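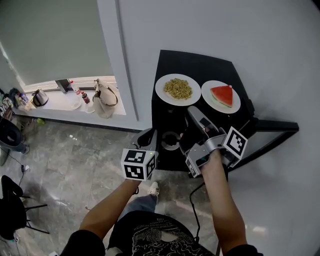 The black table against the wall, with a plate of grains and a plate of watermelon.

The lunch corner on the second floor of the Farness building has one table, one microwave oven and one windowsill. The facilities coordinator who looks after it has run the room for six years. Before that she planned kitchens for Gromero, a company that fits out staff rooms in offices and workshops. We asked her how a small shared eating space is set up and what goes wrong with it.

She starts with the table. "Square, black, pushed against the wall. A table in the middle of the floor gets used from four sides and then you have no path to the window. Against the wall you lose one side and gain the path."

The color was her second choice. She had asked for light gray and was told the wait would be 40 days. "Black shows rice. It shows salt, it shows everything. I objected at first. Now I would order it again, because people see what they have dropped and wipe it up."

The plates are round and white, bought from Kwok, a restaurant supplier. She ordered 300 for the whole building and has replaced a fair number since. She prefers a plate with a visible rim and asks people to keep food in the center of it. "If the grain is heaped in the middle, you can pick the plate up by the edge without getting your thumb in it. If it is spread to the rim, it comes off when you turn toward the oven."

Cold food goes on its own plate. Fruit is the usual case. "Watermelon and rice on the same plate is a mess. The melon leaks. You heat the rice, you heat the melon, and then you have warm melon. Two plates, side by side, and only one of them goes in." Wedges are left on the rind, she says, and the rind goes in the food waste bin in the hallway.

The microwave took longer to settle than anything else in the room. The first location was too close to the window, and the open door hit the edge of the sill. Her test for a new position is to open the door as far as it goes, hold a plate in both hands, and see whether there is still room to stand. She also checks the clearance with a second person walking past.
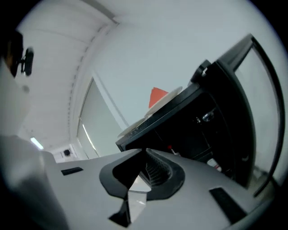
The microwave with its door open, and the shaded window behind.

"People measure the oven with the door shut," she says. "The drawing has a box on it, the box fits, everybody signs. Then the door swings out and you have lost the corner." For the Farness room she drew the door at full swing and marked the floor with tape for a week before anything was moved.

The power rating is 1000 watts. She considers that enough for one plate at a time and discourages two. Her printed instructions give a short first heating, a stir, and a second heating. Rice gets a spoonful of water. The instructions were longer in the first version and were cut to five lines after she watched people skip the page.

Window blinds are the other item she spent money on. The table sits near the light, and in February the sun is low at noon. Pale shades were chosen so that the room stays usable with them down. The fabric was sold under the name Skomo. She paid 368 for the set, fitted, and describes the price as acceptable.

The sill is a weak point. It was meant to stay clear. In practice it holds the kettle, bottles, and whatever bag someone has put down on the way in. She has tried a notice and she has tried a shelf on the opposite wall. "The shelf was too high. I put it at the height in the manual, and the manual was written for storage, not for a bag you want back in ten minutes."

She does not object to the kettle. Steam next to a blind is a concern, and she has asked for it to be used with the blind raised. Bottles with caps on are fine. Open glasses she moves back to the table when she passes.

We asked about cleaning. The table is wiped after lunch with a damp cloth and dried with a second one. The inside of the oven is done in the evening, the door glass last. Spills on the turntable are left to whoever made them, with mixed results. She keeps a spare turntable in a cupboard downstairs.

A second table has been requested. She has measured for it twice and would have to give up the path to the window, so the request is still open.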